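Red stool wins a place in the living room in Dindcombe homes

A plastic stool and a bunch of keys have become the stars of a very cheerful local campaign! The Lost Keys Month, run by the Dindcombe neighbourhood paper Hutapea, asks readers to pick one spot at home where the keys always go, and to stick with it until the end of December.

The idea came from Frøydis Granström, who says she once spent 15 minutes a day hunting for hers. Bowls get filled with receipts, she says, and hooks get covered by coats, but a bright stool in the middle of the living room is very hard to miss.
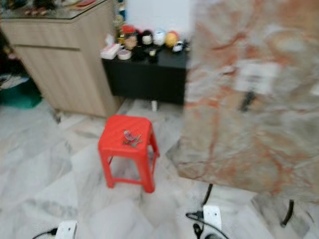 So far 275 households have signed up, which is wonderful for a paper that prints about 3,000 copies. Plenty have gone for something colourful, and the stool has turned out to be a real favourite: light enough to shift with one hand, easy to wipe, and handy as a spare seat when friends come round.

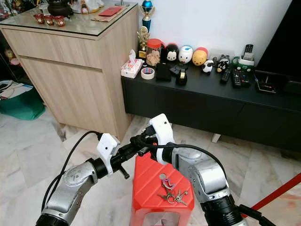
Keys with a pale pink tag on the red stool.

Granström's other tip is to put a decent-sized tag on the ring, the brighter or sillier the better. She also suggests keeping the floor clear on the way to the stool, so that you can drop the keys off as soon as you're in. 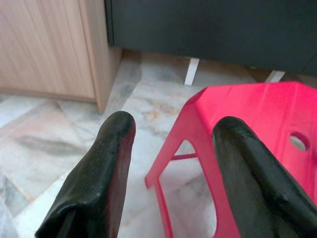
Readers can still join in, and we'd love to hear about the odd places too (one family in Jesto Road uses an old teapot). Send your key spot to the Hutapea desk and we'll print the best ones in the next issue.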